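How to Try a Kitchen Chore on a Two-Armed Robot in Simulation

If you've ever stood over a sink of pans wondering when a machine will take over, pull up a chair, because you can get a fair answer at home with nothing but a computer and a free evening. I use Bindbridge for the simulator and Zimley for writing the task, but the steps carry over to most setups.

Start with one small chore. "Clean up after dinner" is far too big (I tried it, and oh, what an evening that was!). "Take the lemon out of the pan and put it on the board" is plenty.

Write down what counts as done before you run anything. Mine says the fruit is resting on the board, both hands are clear, and the pan is still on the table.

Next, decide which hand does what. I like one hand for the fruit and the other free to steady the handle, though you can leave that choice to the controller and see what it comes up with.

Now run 25 tries, moving the pan and the board a little each time. Please don't skip the moving! A controller that only knows one layout will look wonderful until you nudge something, and real kitchens get nudged all day long.

Stop a run now and then while the gripper is over the pan, and check how close the fingers are to the rim and where the other hand is.

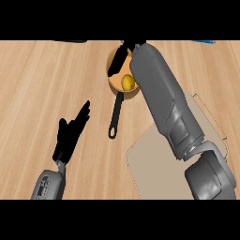 Bako wrote in to say that a simulated lemon never rolls quite like one from the grocery store, and that slippery, greasy pans are where kitchen robots still fall behind a ten-year-old. I agree with most of that. My own best batch had 6 misses, so I wouldn't hand over the good skillet yet.

Save the misses in their own folder and watch them at half speed before you change any settings.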